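Home | Workshop | Projects | Reports | Contact

Progress report to the Kanaujia small grants fund
Project: vise tending arm, Stirkent shared workshop
Last updated: Nov 29, 2020

Dear fund members,

This is the second report on our project. In the first one I explained why we want an arm that can open and close a bench vise, so that a member working alone can keep both hands on the part. In this report I tell you what was done in November, what was spent and what is still open.

Most of the work this month was in simulation. The workshop was open to us on only eight evenings, and I prefer to make my mistakes on a computer before the real arm is near the real vise. I built a model of the corner where the bench will stand, with the table, the tiled floor and the wall clock, and placed the arm and the green vise on it.
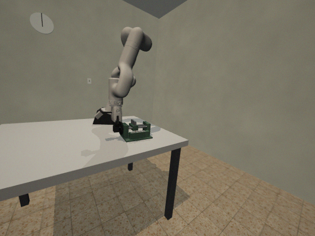 Why did we not begin directly with the real arm? The vise handle is small and the arm is strong, and a wrong angle of the wrist could bend the handle or damage the gripper, for which we have no spare.

The control program is called Gilivico. It was started by a former member, and I have continued it. It now reads the position of the vise from a settings file, so we can move the vise in the model and do not have to write the path again. This took more time than I had planned, as the old code had many fixed numbers in it and few notes.

The second task was the approach to the handle. The handle is on the end of the vise nearest the arm, so the forearm must fold back a little and come down beside it. My first path went too low over the base plate. I have raised it and added a waiting point above the table, where the arm stops until the user gives permission.

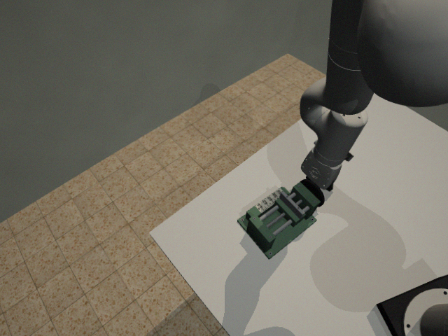

Simulated view of the vise and its guide rods, with the arm base at lower right.

We made 379 simulated runs with the new path. In 341 of them the gripper arrived at the handle inside the limit we had set. The other runs stopped early, mostly when the vise was turned too far from its normal position. I do not consider this good enough for the workshop, but it is a clear improvement on the first version – that one had to be corrected by hand almost every time.
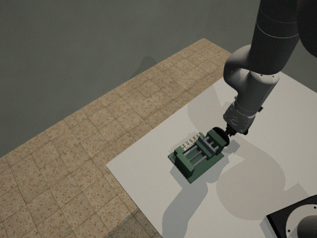 Gripper fingers at the black handle of the vise, simulation.

About turning the handle I must be careful in what I promise. A full turn is not possible in one movement with our path, so the gripper has to let go, go back and take the handle again. This part of the program is written but I have tested it very little. I also do not know how well the model shows the friction of the real screw.

Money: we bought the mounting plate and the cable set from Zamus, and both are within the budget. The emergency stop is ordered and not yet delivered. We have not used the reserve.

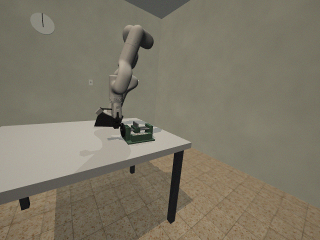 For the next period I have planned 3 steps. First, measure the real table and correct the model. Second, fix the arm to the bench and run the path at low speed with no vise in place. Third, put the vise back and try the handle, with the emergency stop in reach. The second step cannot start before the stop button arrives, and I ask you to accept a small delay if the delivery is late.

I would also like to ask if the fund allows us to move a part of the travel money to a spare set of gripper fingers. The amount is small and I can send the offer from the supplier.

With kind regards,
The project lead, Stirkent shared workshop

Contact the workshop | © 2020 Stirkent shared workshop | Back to top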